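Re: Getting up to Pavau

Vlasta Krasniqi wrote:
> Does the morning bus from Birton still run in December?
> I have one big bag and would rather not hire a car.

It does, but only once a day. We took it at 7:30 and reached Pavau before lunch, with a stop of 10 minutes at Trallon for tea and fried bread. Big bags go underneath and you pay the driver for them - small change only.

Sit on the left for the river.
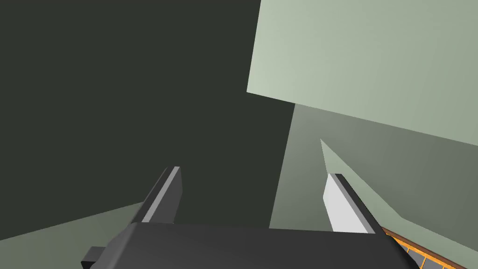
The guesthouse is a five-minute walk uphill from the last stop. Ask for a back room, as the front ones get the truck noise.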